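# Laying out a tray so nothing slides when it is carried

Tags: table setting, trays, meal service

**Question**

I set up meal trays for a small day centre in Prurcombe. The tray is light blue plastic with rounded corners and a raised rim. Each one takes a plate, a cup, a fork and a folded napkin, and is carried 18 metres down a corridor to the dining room. The order I use at present is tray, plate, cup, then cutlery and napkin.
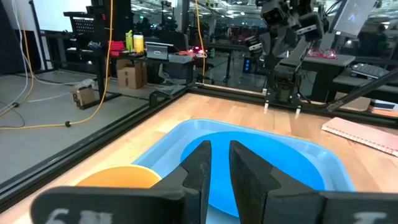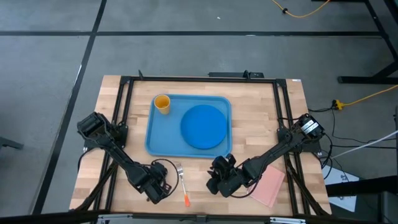
My difficulty is balance. A full plate is much heavier than a full cup, and I have been told by different people to centre the plate and to offset it. At the moment I put the darker blue plate towards the right half of the tray and the yellow-orange cup in the upper-left corner, with the fork and the napkin left on the table until the end. The fork then has no obvious home. If it goes on the left it ends up under the cup hand, and if it goes on the right it sits against the plate and rattles. The napkin tends to drift to whichever edge is lowest.

Things I have tried:

- Plate in the centre, cup top right. Level when carried, but the cup touched the plate on every trip.
- Fork on top of the plate. Not acceptable once there is food on it.
- A rubber liner from Sezer. It grips well but has to be cut down to clear the rounded corners, and it lifts at the edges after washing.

Is there a standard layout for a tray of this type? We do 45 trays at lunch, so it has to be quick.

**Answer 1** (accepted)

There is no standard as such, but the usual practice in ward and canteen work is to treat the tray as two zones and load the heavy one nearest the body. Your offset is fine. I would change the direction of it.

1. Put the napkin down first, folded to a strip, along the left side of the tray.
2. Lay the fork on the napkin, tines away from the diner. The cloth stops the rattle and the fork stops the cloth drifting, so you get rid of two of your faults at once.
3. Place the plate right of centre and pull it towards the near rim, leaving a thumb's width for the grip.
4. Cup last, in the far right corner if the plate is small enough to clear it. If it isn't, leave the cup where you have it, at the far left, and shorten the napkin strip so that it ends below the cup.

Fill the cup to no more than two thirds. Most of what people report as a sliding problem is a spilling problem – the base of the tray gets wet and then everything moves.

On the liner: cut it smaller than the flat part of the base all round. If it rides up into the curve of the rim it will always lift. I had the same trouble with the Perndale ones, item 1418 in their catalogue, until I trimmed them properly. Dry them flat.

For speed, do one item across the whole batch before you start the next. All napkins, then all forks, and so on. Plates go on at the end with the hot food.

**Answer 2**

We don't bother with positions, we just use heavier cups. Been doing it at Cunwood since June and it's fine. Also you could use a trolley? 18 metres is a long way to walk 45 times.

**Comment from the asker**

No trolley, there is a step. Napkin under the fork works. Plate pulled to the near rim also works, although with our plates the cup will not clear on the right, so it stays top left. Heavier cups are not an option for some of our diners.

**Answer 3**

Agree with the first answer except on the fold. A strip is narrow and comes undone if the napkin is stiff paper. Fold in quarters, then once across the diagonal, and put the long edge against the rim – it holds its shape and the fork still fits on it. With thin cloth ones the strip is all right.

Check your trays for warping as well. Put each one empty on a flat table and press opposite corners. If it rocks, take it out of use. We went through 77 last year and a fair few had bowed in the dishwasher. No layout will stay put on a bowed base.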